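Workshop notebook, September, second entry
Reading time: 3 min

Print this page | E-mail this page

Kiln log again. Started 7 am, coffee first.

The Tandongate salesman's claim was that their new glaze base cuts pinholing on our stoneware to nearly nothing. I have heard this about three bases before and we still have a shelf of seconds. So: same clay, same bisque, half the tiles in Tandongate, half in our old Jera mix, all fired together. 20 tiles in all. Small, I know. It is what fits on one shelf with the cones.

Tandongate went on thicker than I wanted. The sheet says to thin it "to a creamy consistency", and I'd like to know whose cream. I weighed it in the end and let it down until a pint matched the Jera bucket. If anyone repeats this, weigh it and write the weight on the lid. Last time somebody wrote "good" on the lid.

Sieved both twice. The Jera had lumps, the old bucket always does. The Tandongate had none, so one point to them, though it was a fresh tub and ours has been standing since spring.
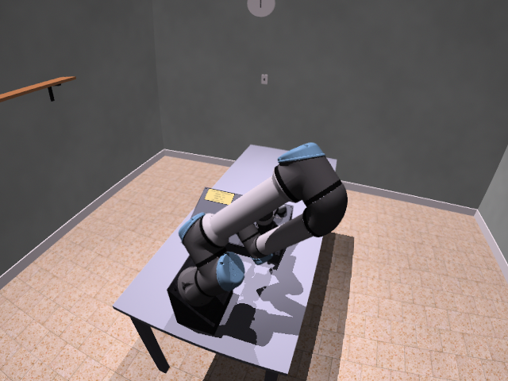
The firing itself was dull. Usual climb, half-hour soak at the top, controller behaving. Cone 6 down flat on the bottom shelf and only bent over on the top one, so the kiln is still uneven and I would not trust any result that depends on which shelf a tile sat on. All the test tiles were on the middle shelf, mixed up, marked on the back in iron oxide. One mark burnt too faint to read and I've left that tile out.

Opened at 4 pm, a bit warm. Pinholes: Jera 7 tiles, Tandongate 4. With one tile struck off and groups this small I'm not prepared to call that anything. The Tandongate ones that did pinhole were worse than ours, big craters along one edge where the coat was heaviest. The brochure has a graph "based on 2,000 firings". It doesn't say whose kilns, which clay, or what they counted as a pinhole.

Also the colour is off. Ours breaks brown over the ridges and theirs stays flat grey-green. Some people will like that. I don't, but put it down as taste.

Cost: the quote for a full pallet is 3,815 delivered, and I can't find a way of reading today's tiles that justifies it.

My suspicion is still the bisque. We bring it up too fast to get two loads in, and whatever gas is left in the clay comes out through the glaze later, whoever made the glaze. The Sárközi test we copied out years ago used a much slower bisque and had clean tiles with a very ordinary recipe. I didn't believe that one either at the time.

Next: slow bisque, Jera only, same shelf, deeper marks on the backs. No pallet until then. Tub of Tandongate is under the sink with the weight on the lid.

Related entries
Vurcombe clay, shrinkage bars, third batch
Uneven top shelf, new element or not
Cleaning out the Jera bucket
Cones against controller, spring firings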